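Laundry Progress Report, February
Sorach home chores project, for the Bastero fund

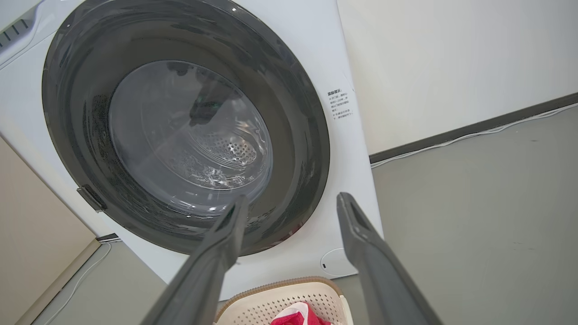 Qistina Osman wrote back to my last report that she liked the charts well enough, but could I please just tell her whether the thing can do a load of laundry yet. Fair question! So I'm starting with that this time and the charts are in the attachment.

The short answer is no, it can't do a load. It can do pieces of one, and a couple of those pieces are getting pretty good. We ran 50 full attempts this period, where full means the arm begins with a basket in front of the washer and has to open the door, move the clothes in, close up and start the cycle, with none of us stepping in. It got all the way through on 9 of them. Last period it was 6 (same number of tries), so we're up, but I wouldn't throw a party over it.

Doors are where we've come furthest. In the fall the arm would go for the door ring, slide off, go again, slide off again, and we'd all stand there wincing. Soruvgate rewrote the approach so it comes in lower and slower, and now most of the failed runs get past the door just fine before they fall apart somewhere else. Shiny glass still gives it trouble — a bright reflection can look a lot like an edge to the vision software, and in the late afternoon we lose more runs than we do in the morning. I'd love to tell you we've fixed that. We've moved the lamps, and that's as far as it goes.

Clothes are the hard part, and I think they'll stay the hard part for a good while. T-shirts and towels go in okay. Anything with long sleeves tends to hang out over the rim, and then the door won't latch, and the arm pushes and pushes until the safety limit kicks in. Socks get left at the bottom of the basket. I know a person would just tip the basket up and shake it, and we did try teaching it that for a couple of days, with socks everywhere. We've parked the idea until we have a second arm to work with.

Then there's checking the drum before loading. We had a run on a Tuesday where it happily packed a second load on top of one that was still in there. Hudec is working on a "look first" step and it catches dark items about half as well as light ones, which isn't good enough. I've asked for more practice data on dark clothes in particular.

Speed, because you'll ask: a good run takes 55 minutes less patience than it did when we started, ha, but it's still much slower than I am, and I'm not a fast laundry person. I'd rather we leave speed alone until the success rate looks respectable.

Money is on track. We underspent on parts and overspent on fingertips (they wear out quicker than the supplier led us to hope), and the two pretty much cancel out. The line items are on the second sheet.

For next period I want to get sleeves sorted, finish the drum check, and try the whole thing on a machine the arm has never met. Qistina, if you'd like to come by and watch some runs, mornings are best. Let me know which week suits you and I'll set up the baskets.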